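Bench check – boards and small parts area, 6 September 2021

I've gone round with the usual sheet and typed it up the same afternoon, so forgive the spelling. Ticks and crosses as normal, and I've put my comments underneath each section because the boxes on the printed version are far too small for anyone who likes to talk (me, then). If a line says "see note" the note is somewhere nearby, I promise.

## Before you sit down

- [x] Walkway clear from the door to the bench
- [x] Stool locked at working height
- [x] Lamp arm tight, no droop
- [ ] Drawer labels readable – **no**, see note
- [x] Extinguisher on its hook and in date

The drawer labels have rubbed off again on the Onidel cabinet, the lower two rows especially. I opened 5 drawers before I found the spacers. It isn't dangerous as such, but people end up rummaging, and there are trimmed leads loose in a couple of those drawers that will go straight under a fingernail. Can we print them on the proper tape this time and not the paper stuff?

## Power

- [x] Mains switch at the bench end reachable from the stool
- [x] Plug tops and leads undamaged
- [x] Bench supply off and leads unplugged before any board is handled
- [ ] Spare fuses in the tin – **only 2 left**

I tugged every lead gently where it goes into its plug, and they're all good. The Hiltico supply still hums a bit, as it did last time, and I've asked for it to be looked at in October with the rest of the electrical bits. Keep using it, but if the hum changes or it starts to smell then switch it off at the wall and come and find me, please!

## Worktop and boards

- [x] Tabletop clean and dull, no sticky patches
- [x] Blue tape stuck flat, no lifted ends to catch a sleeve
- [ ] Tape grid square – **not really**
- [x] Boards held by the edges only
- [ ] Board lying flat or on proper spacers – see note

The tape grid does its job, which is giving everybody the same squares to put things back into, so I've not failed it for being skew. If somebody fancies redoing it with a long ruler I won't stand in the way.
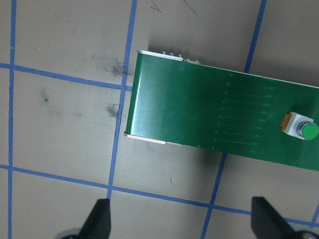 *Photo: green board on the taped worktop*

My note is about the long green board with the push button on it. There's a shadow under its lower edge, so it's either up off the top or sitting on whatever is fitted underneath, and I'd like us to get into the habit of putting a spacer at each end. Pressing a button on a board that's perched like that puts all the push through the parts below, and then you wonder why a joint has cracked. It's a nice chunky green cap as well, so everyone wants to press it. (I did, with the spacers in.)

The other thing is the little row of three silver pins along the top edge. They stick up, and pins like that will find the soft part of your hand when you reach across without looking. I've added "know where your pins are" to the list for next time. Turn the pins away from you when you put a board down, or pop a bit of foam over them if it's going to be left.

## Hands, eyes and sleeves

- [x] Safety glasses in the rack, lenses not too scratched
- [x] Wrist strap clip sound
- [ ] Wrist strap log filled in – **gap of 17 entries**
- [x] Plasters in the box, all sizes

Seventeen! I know the strap tester is on the far wall and it's a faff, but the log is the one sheet the Qudah people always ask to see when they visit. I've moved the pen on its string to the tester itself, so that might help. I also threw out one pair of glasses with a wobbly arm.

## Packing away

- [x] Board bags in stock
- [x] Offcuts pot emptied
- [x] Lid back on the flux
- [ ] Dever trays stacked no higher than the shelf lip – **just over**

I took the top trays down myself and put them on the floor shelf. They aren't heavy, but they slide, and a tray of screws coming down from head height would ruin anybody's morning.

## To do

- [ ] Reprint the Onidel drawer labels
- [ ] Order fuses
- [ ] Spacers in a tub at the bench, with a lid
- [ ] Foam strip for pins
- [ ] Strap log up to date and kept that way
- [ ] Supply hum – booked for October

Overall result: pass with comments. Leave the sheet on the clipboard when you've read it, and initial the back.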